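Opinion | Machines & Method

The number going round my corner of robotics this October is 100. As in percent, as in Tillora's new grasping policy, which was trained in simulation, tested in simulation, and found by simulation to be flawless. I've read the report twice. I have no complaint about the arithmetic.
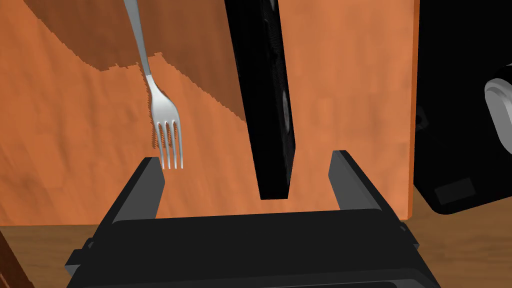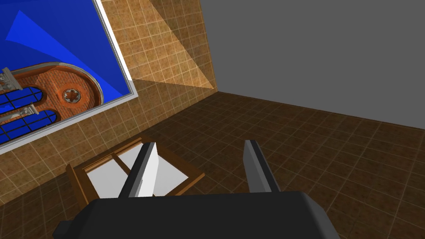 Simulated views from the robot's side of the job: a fork hanging near the fingers in the first, a divided wooden tray on the floor in the second.

Plilidley, who runs a blog I read mostly to be annoyed by, thinks the complaint is snobbery. A simulator, the argument goes, lets you run 1,408 trials before lunch and break nothing, and people who insist on real kitchens mainly want everyone else to suffer the way they did. There is something in this. I did suffer, and I would like company.

But look at what the 1,408 trials were. They came from 4 room layouts, with the lighting and the starting position of the objects shuffled each time. Shuffling is fine. I shuffle too. What I don't do is shuffle the same deck 1,408 times and then announce that I have played 1,408 different games. If the policy has a weakness for, say, a drawer that sticks, it will never meet one, for the simple reason that nobody has ever bothered to program a sticky drawer on purpose.

The part of the report I liked is buried in an appendix. The authors swapped the friction values for a range of worse ones and reran everything, and the score fell hard on thin metal objects. Forks, mostly. I would have put that on page one - it's the only result in the paper that tells me what to work on next. Instead it gets a small table and a sentence promising future work, the place where all our forks go.

The Lindqvist benchmark does this better, if less glamorously. It asks for 7 separate perturbations and makes you print the worst score next to the average. Entries look terrible. Ustumum's last one looked so terrible that I trusted it at once and borrowed their contact model, with good results on our own arm and one cracked saucer.

So I'm for simulation, and I'd like to see more of it, done meaner. Give me slippery handles and a tray that isn't where the map says it is. Let the camera be a bit crooked. Then print the bad number in the same size type as the good one, and I'll stop writing these columns, or at least write shorter ones.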